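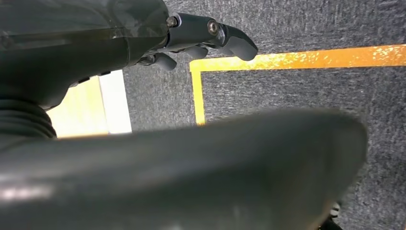

I have to turn in an equipment budget before November, and most of my week has gone into a spreadsheet with 14 rows. The robot hand is already paid for, so the questions left are all about what goes around it. Floor tape is the cheapest row on the sheet and the one I underbudgeted last year. The yellow corner mark on the carpet has pale worn specks along one leg, and I want that line easy to read when we set up again. I put down 61 dollars for tape this time and I don't expect to have any left over.

The big row is spare fingers. Gustby sells them one at a time or as a full set, and the set comes to $2,111 with shipping. I went back and forth on this. One finger at a time is easier to get approved, but the lead time is long and a hand that's short a finger sits on a shelf. I'm asking for the set.

Next is the wrist sleeve, the ribbed black part. Vovitz quoted $380 for two. I'd like one on hand and one installed, so two it is.

I left out a second hand. Brudmont has a trade-in offer that looks good until you read the service terms, which tie you to their yearly inspection. Maybe next year.

Things I still need to price:

- a hex driver set that stays with the robot
- a hard case for the spare parts
- more hours from Dogbe for calibration

The Dogbe hours are the part I'm least sure of. They bill in half days, and last year I asked for too few and had to move money out of travel. With no travel in the plan this year, there is nothing to move it from, so I'm going to ask for the higher number up front and see what comes back.

27 Sep 2020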